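Stitching on a practice pad: tips I still trust

Most knot advice gets repeated without being tried. I went through Keir Morrison's old list and kept what held up.

1. Thread length. Keir says longer is easier. I doubt it - a long tail mostly finds something to catch on. Leave a short loose end past the jaws.
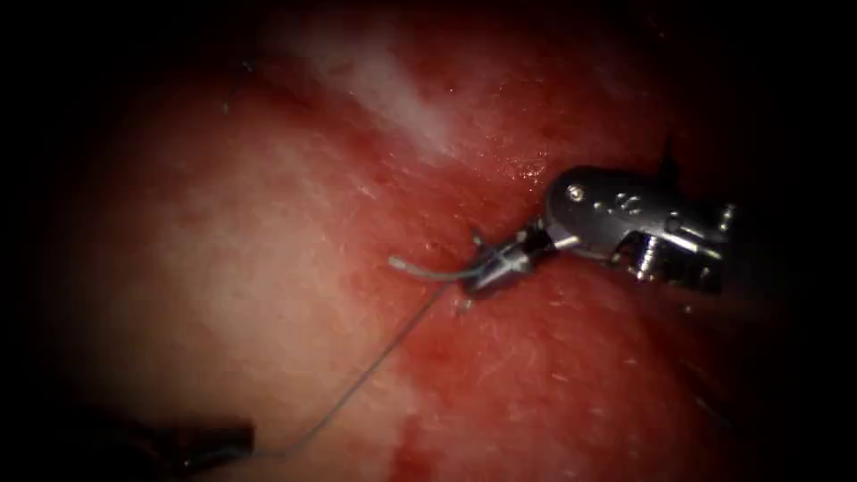
Thread stretched between the two instruments, short end free.

2. Pulling. "Snug" means very little. Watch the surface and stop when it starts to pucker.

3. Fresh slits. I was told you need a new pad every 20 knots. Says who? Work along in rows and leave the old stitches in. They make a decent record of your bad habits, and mine go back to December.

4. Lighting. Brighter is supposed to be better, but a pale thread vanishes in glare on a glossy pad. Turn the lamp down before you blame your eyes.

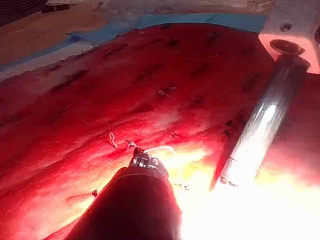

5. Storage. Special cases are a waste of money. A drawer does fine.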